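Sorting the craft table with one bin

I keep a white plastic bin for clearing off tables, and I've become a bit of a bore about it. Mine came from a shop in Dolthorpe that was closing down. I bought 2 and wish I'd bought 4, but there you go.

My system, such as it is: put the bin on the table before you start picking things up. I used to carry stuff to the closet a handful at a time and come back with something else to put away. Now everything that doesn't live on the table goes in – pencils, wooden blocks, dowels, the lot – and I make a single trip at the end. I set mine near the front edge, turned at an angle so I can grab both handles without bumping my hip on the corner. Just don't let it hang too far over!

Food gets dealt with separately. Fruit goes as far from the bin as the table allows, and back to the kitchen before anything else leaves the room. I once found a plum under a pile of yarn and I'd rather not talk about it.
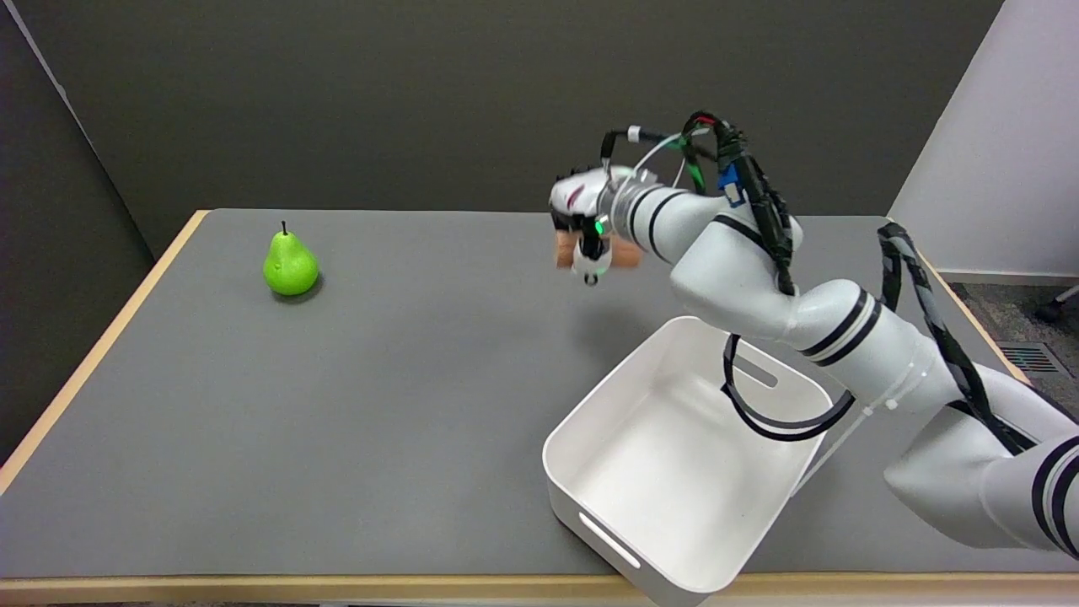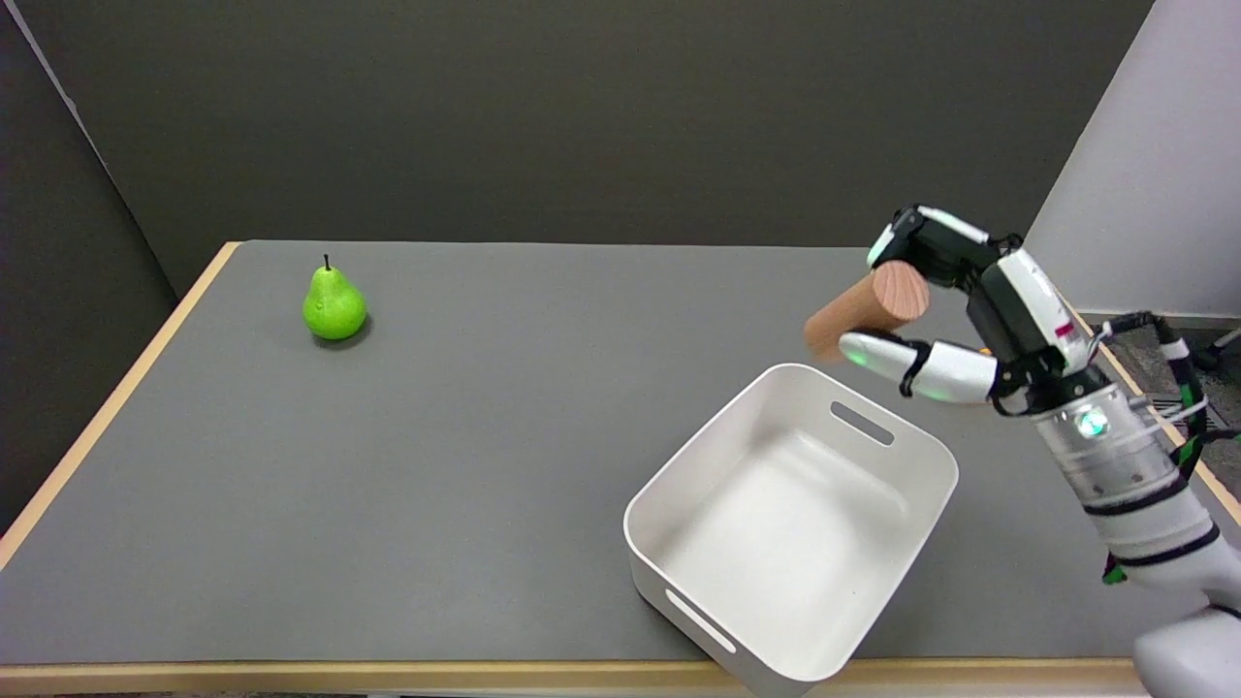 Green pear at one end, empty bin at the other.

A few odds and ends while I'm here. Handle slots are worth paying for, even on a small bin. Smooth insides wipe out in seconds, but ridged ones hold glitter forever (ask me about my old one from Kokkinos). For a matte tabletop I like a barely damp cloth and then a dry one, going with the long side. The wood edging gets the dry cloth only.

Anything still in the bin after 19 days goes in the donation bag. Why 19? I picked it for a dare with my sister and it stuck – she gives hers 50 and her hallway shows it.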